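Rikness bench gallery - the thumb fault and what came after

Quick page this, putting it up before the lab meeting so people stop asking me in the corridor. Covers the Tolletti hand fault, the broken tube, the stop button business and where we are with all of it. Proper report is with Gertraud Bühler, this is the short version with the bench in it. Will tidy up when I get an hour.

For anyone new to Rikness - the job is glassware handling. Arm comes down over the bench, hand takes a tube by the body, turns the stopcock, lets go, moves on. Sounds like nothing. The stopcock knobs are small and the glass is thin and the thumb has to come in at the right angle or it pushes the tube sideways instead of gripping it. Þröstur Sveinbjörnsson wrote the grasp routine (we call it Ruppert, don't ask, it was called that when I got here). Worked well all through March, which is probably why we got a bit relaxed.

What happened

Run 19, morning of 13th June. Arnar Vídalín at the keyboard, me at the bench with a clipboard. Hand went down on the first tube, fingers closed fine, thumb didn't move. Then it did move, late and all at once. Knob came off the tube and the tube cracked down one side. No one hurt. Glass stayed more or less in the rack but there were bits on the cloth and a few on the floor by the table leg.

I hit the stop. Arm froze, as it should. Hand did not. It kept squeezing what was left of the tube for another 5 seconds or so by the log, until Arnar killed the hand controller from software. That's the part that matters. A broken tube is a broken tube, we've a box of them. A stop button that stops half the machine is something else.

Why the hand kept going

Simple and embarassing. The arm is on the safety circuit. The hand was fitted later and got its own supply, and whoever wired it (me, and Rasmus Mägi holding the torch) took the feed from before the stop relay. So pressing the button drops the arm and leaves the hand fully powered with its last command still in it. We tested the button when the hand went on. Tested it with the hand open and idle, where of course nothing happens either way and it looks like a pass.

If you have a bolt-on hand or tool on any of the Plumwood arms, go and check yours today. Close it on a bit of foam, press stop, see whether it lets up. Takes a minute.

Why the thumb was late

Less clear. First theory was the cable. The thumb line flexes at the wrist every time the arm turns over and we've had trouble there before. Rasmus wiggled it for most of an afternoon with the meter on, couldn't get a dropout. Swapped it anyway.

Second theory, heat in the thumb motor. Ran it open and shut for 30 minutes in free air, got warm, never missed. So not that, or not on its own.

Third theory is Þröstur's and I think he's right. If the thumb reports a position slightly outside its range when it's fully open, the controller throws the next move away as invalid, then the retry comes in with no ramp on it. Full speed. That fits what I saw, a pause and then a snap. He found 7 of those rejected moves in the old logs, none of them with glass in the hand, which is why none of us noticed. Just looked like the thumb being a bit lazy.

The open position was last calibrated before the housing came off for cleaning. Should have been redone after. Wasn't on the list. It's on the list now.

Changes so far

Hand supply moved to the right side of the relay. Done, tested closed on foam, tested closed on a plastic tube, tested with the arm moving as well. Drops every time. One thing to know - with power off the fingers go slack and not open, so whatever it's holding might fall. Leave it. Do not put your hand under to catch it.

Retry now ramps like any other move. Second rejected move in a row and the whole run stops and says so on the screen in big letters.

Thumb calibration at the start of every session, not when somebody remembers.

Goggles for anyone on the bench side whenever there's glass out, including if you are "only looking". Torquil Shearer has put a hook up by the door with spares on it. Gloves for clearing up, the cut resistant ones, blue box.

Black cloth gets shaken out and checked with a torch after any breakage. Splinters of clear glass on the edge of it are very hard to see and it gets handled a lot. The one we had on that day went in the bin, same for the clips that were next to the rack.

Still open

Don't know if the other hand has the same calibration problem. Assume yes until it's been looked at. It stays off.

Gertraud wants a current limit on the thumb so that even a bad move can't crack a tube. Fair. Trouble is a stiff stopcock needs nearly as much push as it takes to break the glass, so there isn't a lot of room. Arnar is measuring how much.

Cables under the table end need tying up. Nothing to do with the fault, got written up anyway and she's correct.

And we should have stopped at the first lazy thumb. There's a fault book, it's on the shelf, it had nothing in it for weeks. Write things down please, even small ones, even if it sorts itself out on the next go.

Back on the bench

Restarted with slow approaches only. Two stopcock tubes in the clear rack, funnel and flask on the cork ring next to it, hand open and held over the cloth. No gripping glass until Gertraud signs it off.

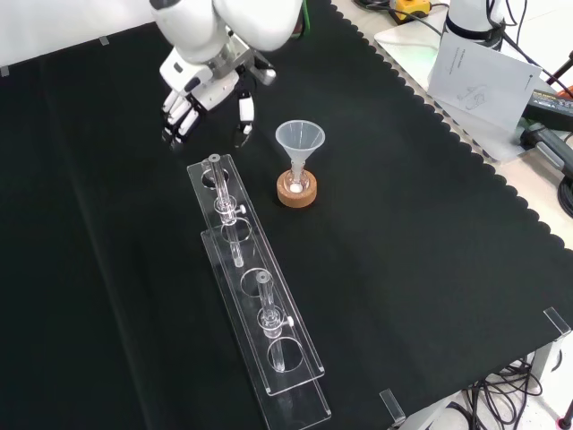
Next after that is plastic tubes at half speed, same positions, thumb log open on the second screen the whole time. If the rejected moves stay at zero for a full day we go to glass, one tube, Þröstur in the room. Anyone wanting bench time before then talk to Torquil, he has the sheet. Calibration steps are taped inside the cupboard door, the version with my initials is the current one, bin the other.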